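Search reviews... Go

Brerus folding step stool, two tread, white. My review after 8 weeks

11 November 2023
13 comments

Bought in a rush becuase the old one went in the skip with the rest of the kitchen. Needed something to reach the top cupboards, didn't want to spend much. £21 from the Voddale shop, the one by the station, they had it cheaper than online.

First thing. Weight. Very light, can carry it up the stairs with a bag in the other hand. Folds flat enough to go down the side of the fridge. Catch is stiff for the first week or so then fine. Does pinch though, mind your thumb. I've done it twice and I knew it was coming the second time.

Steps are a decent depth. I take a size 8 shoe and the whole foot goes on, heel and all. Rubber on the treads is good, even in socks. Bottom step slightly narrower than the top which feels the wrong way round to me but you get used to it.

Feet are the weak bit. Four little plastic caps, push fit, no glue. One came off on the hall carpet and I didn't notice until it scratched the lino. Put a dab of glue in each and they've stayed put. Shouldn't have to do that on a new stool. Emailed Brerus, got a reply from a Despina Tudose, polite, sent me 2 spare caps in the post. Fair enough. Took a while.

Noise: creaks on the top step if you lean left. No idea why only left. Gheorghița Sandu from downstairs has the same one and says hers doesn't, so may be just mine.

Had a Stistenau before this. Heavier, uglier, never creaked, lasted years. If you've got the room to leave a stool out all the time I'd probaly still say get that. They've gone up in price though. The Khunthong wooden one is lovely to look at but it doesn't fold and the top is slippy, tried it in the shop and got straight off again.

Cleaning. White shows everything. Wipes down ok with washing up liquid, don't use the scratchy side of the sponge, it dulls it.

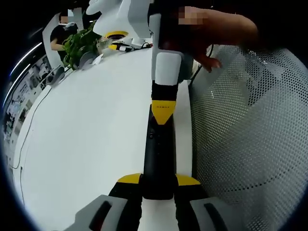 White and black together, bright side and shaded side.

Used it for: cupboards, curtain hooks, light bulbs, sitting on to do shoes. Wouldn't use it for painting a ceiling, not tall enough and nowhere to put a tin.

Handle would be nice. There's a slot in the top but it's too small for a proper grip, fingertips only.

Would I buy again, yes at that price. Not at full price. Glue the feet before you do anything else.

21 people found this useful
Share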